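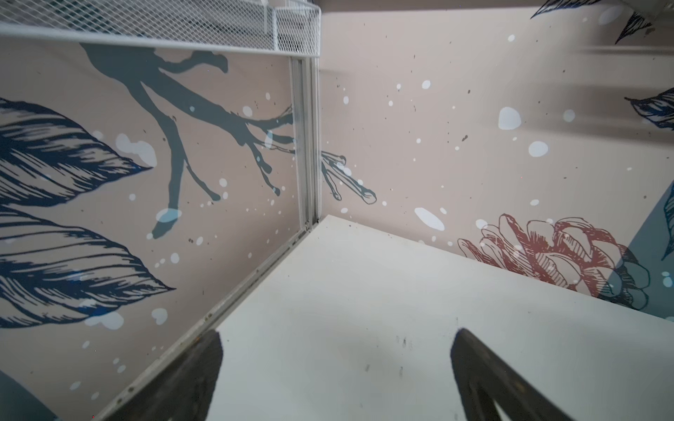

3.2 Surface wear and cleaning of shared work tables

Figure 2. White work surface near a wall corner, with faint dark smudges and specks. A scuffed white metal post runs along its left edge.

Wear was scored on all 40 tables at the Tretness site. Same form as in the pilot, one change: the edge strip now gets its own score instead of being folded into the top. Pilot raters kept disagreeing on edges. Splitting it out fixed most of that.

Scores run 0 to 4. Zero is no mark seen from standing height. One is faint marks only, the kind that show at a tilt and vanish straight on. Two, marks visible from any side. Three, marks you can feel with a fingernail. Four, coating broken. Smudges and specks were scored together, which we now think was a mistake (see Limits). Smudges mostly wipe off. Specks may not.

Cleaning followed the site's normal routine. No extra training given to staff. Half the tables got the Woltine cleaner, half plain warm water and a cloth, assigned by row. Rows by the windows were split evenly so that daylight would not favor one group. Scoring was done on Friday before the evening clean, so what we have is a full week of use and not a freshly wiped top.

Results for tops were clear enough. Of the 100 marks logged in the first round, 79 were gone by the second. Most of the rest sat near the front edge, where forearms and bags rest. The two cleaning groups did not differ in any way we would trust with a sample this size. Water did fine. Staff said they prefered the Woltine because it dried faster, but drying time was not on the form.

Edges and frames are another matter. Marks there stayed put in both groups. Nobody is asked to wipe the frames at Tretness, and the routine sheet only says "top". Scuffs on painted metal would not come off with a cloth anyway, but the dirt sitting in channels and joints should. The Cusero site does list frames on its sheet, and its frame scores in March were lower. Different building, different furniture age, so we dont lean on that comparison.

Limits. One rater per table in the second round, down from two. Lighting not controlled in the corner spots, where two walls throw shadow across the top and faint marks are easy to miss. The Iyer lamp used in the pilot was out for repair. Corner tables scored lower than center tables on average and part of that may be shadow, part may be less use. We can't separate the two with the present data. Seat counts per table would help and are being added to the form for the next round.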